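4.3 Flat storage and the second life of the paper bag

Of all the things our households kept, none was kept with as much conviction, or as little plan, as the paper carry bag. Glass jars had a purpose, at least in theory. Takeaway tubs went off to other people's houses with soup in them. The bags went into a gap beside the fridge and stayed there, and when we asked what they were for, the usual answer was "bags."

The sorting sessions took place over one month in the two suburbs of Cukden and Muriithi. We asked each household to bring out every paper bag it had saved and put it on the table. The total across both suburbs came to 1,775, of which 300 were judged by their owners to be unusable and 8 were thrown out. The remaining unusable bags were put back beside the fridge. We record this without comment, the second author having a similar arrangement at home.

Participants were then asked to sort their bags in whatever way made sense to them. We had expected size to win. It did well in Muriithi, where cupboards are narrow and a bag that sticks out will catch on the door, but in Cukden the leading method was something we came to call "niceness." A nice bag was stiff, coloured, printed on one side only, and had come from a shop the owner did not visit often. Nice bags were saved for giving presents in. Few had ever been used that way, as no present had yet been nice enough.

The coding scheme was drawn up by Meinir Ruddock and applied separately by Levente Kelemen, who disagreed with it. Their main quarrel was over creases. Ruddock's first draft treated any fold as wear. Kelemen pointed out that a bag stored flat must be folded somewhere, and that by this rule the tidiest households would score worst. The revised scheme separates the storage fold, a long line pressed in by whoever flattened the bag, from crumpling, the general softness that comes from handling. A bag could be well folded and badly crumpled, or the reverse, and many of the arguments in the transcripts are easier to follow once that is understood.

Figure 6. Salmon-pink paper bag laid flat, showing a long diagonal fold and light crumpling across the lower panel. Part of the printed lettering ("CERER") runs sideways on the upper panel.

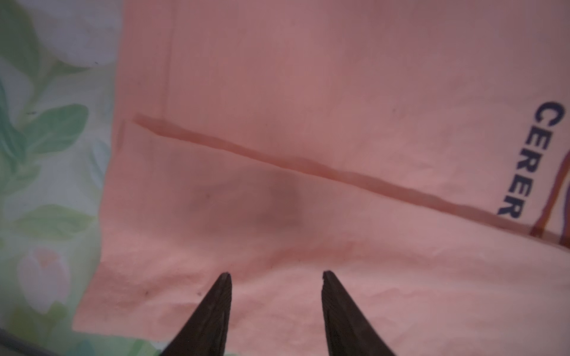
Diagonal folds deserve a paragraph to themselves. Most carry bags arrive with a crease or two from the factory, and we had assumed people would follow these when putting the bag away. Many did. A stubborn minority folded on a slant, and defended it. One Cukden participant told us that a straight fold "makes it look like you're going to use it again," which she felt put pressure on everybody. Another had simply been in a hurry in September and had seen no cause to revisit the decision.

Colour mattered more than we had allowed for. Brown bags were treated as stock: they held potatoes, lined the compost pail, and were lent to neighbours with no thought of return. Coloured bags were lent with instructions. In the Muriithi group, one pink bag had gone back and forth between two sisters for so long that neither would claim to own it, though both knew whose turn it was.

We also tried a commercial bag organizer, the Tristell, a wire rack that hangs inside a cupboard door. Each household had one for the length of the study. The rack holds flattened bags upright, and participants agreed it was very clever. By the final visit most of the racks held chopping boards, and the bags were beside the fridge. The exception was a retired bookkeeper who filed hers by height and asked whether a second rack could be had. It could, and she now has both.

Some 700 bags carried printed lettering large enough to read across a kitchen, and we looked at whether owners stored the print facing in or out. The pattern was weak. Where there was a rule, it was to turn grocery names to the wall and leave clothing names showing, and those who followed it denied having one. The full breakdown by household is given with the Stistavex worksheets in the appendix, along with Kelemen's note on tissue paper, which the first author asked to have moved there.

Last updated: September 2020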